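Tuesday evening, kettle on, writing this up quick before I forget where everything is. Gallery page for the small bowls and the bits that go in them. Long overdue, sorry to everyone who asked at Jaltunmont and got a shrug.

Background for newcomers. We sort small things into small bowls. Colour games, mostly, plus some quiet tabletop stuff for the younger table on wet afternoons. Started with Hastgate tubs (too deep, little hands couldn't see in). Then a stack of saucers, which slid about. Bowls since November and no plans to change agian.

What we look for in a bowl:

- shallow, so you can see in from a chair
- smooth rim
- plain colour, no pattern, no cartoon faces
- light enough to move with one finger

Pastels won in the end. Bright red ones looked great in the shop and then everything got sorted into red, every time. Pink and blue are easy to say and easy to point at. Hatice Eren wanted a lilac one as well and she may still get her way, but lilac next to pink under the evening lights is asking for arguments.

The yellow-green piece is for the in-between game. Matches neither bowl, that's the point of it. You have to pick a side and say why. Best answer so far: "blue, because it's nearly grass and grass is near the sky". Accepted.

White table for all of these. Tried it on the dark one and the colours went muddy, and you could see every crumb.

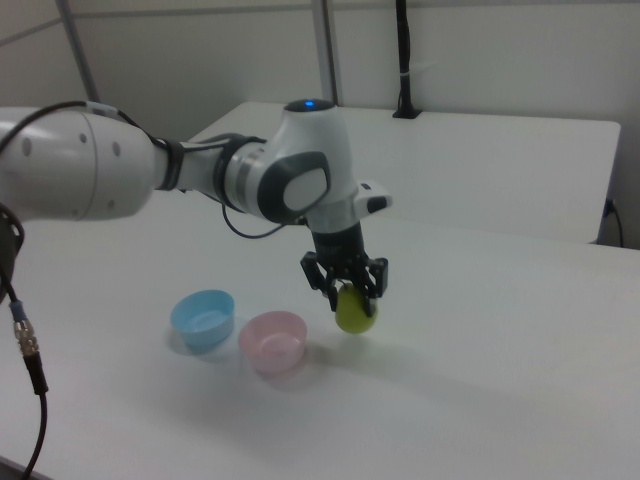
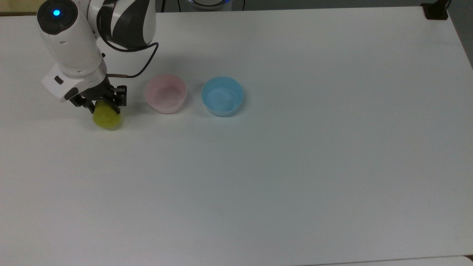 Pink bowl, blue bowl, both empty, and the yellow-green piece in the gripper. White table.

Few notes while I'm here.

Storage. Bowls nest, so they go in the Clirnurix crate on the 2nd shelf, pieces in the drawstring bag on top. Please not loose in the crate, they get under the bowls and then the stack wobbles. Spare bowls behind the crate. If you take a spare, write it on the list. The actual list, not the back of the list.

Washing. Warm water, bit of washing-up liquid, tea towel. Not the dishwasher!! We lost a whole set that way, they came out shaped like crisps.

Rules for the in-between game, since I keep getting asked:

1. One piece, two bowls.
2. Say the bowl before the piece goes in.
3. Give a reason. Any reason.
4. Next person has to give a different one.

No scores. Older table tried scores and it took 6 minutes for someone to sulk.

Variation from Şimşekoğlu, which I like: swap the bowls over while eyes are shut, then ask if the answer's changed. Some of them stick with the colour, some stick with the side. Interesting to watch, and it buys you time to find the biscuits.

Another one for when it's noisy. No talking, pointing only. The reason has to be mimed. Somebody once mimed "lemon" for a very long time and we never did get why that meant pink.

Still to photograph: the wooden beads, the felt squares, the big tray. Also the button tin, but that needs going through first, there are 300 odd things in it and some of them arent buttons.

If you've got pastel bowls going spare, same sort of size, leave them at the desk with your name on. Chipped ones no thanks. Back with the beads next time.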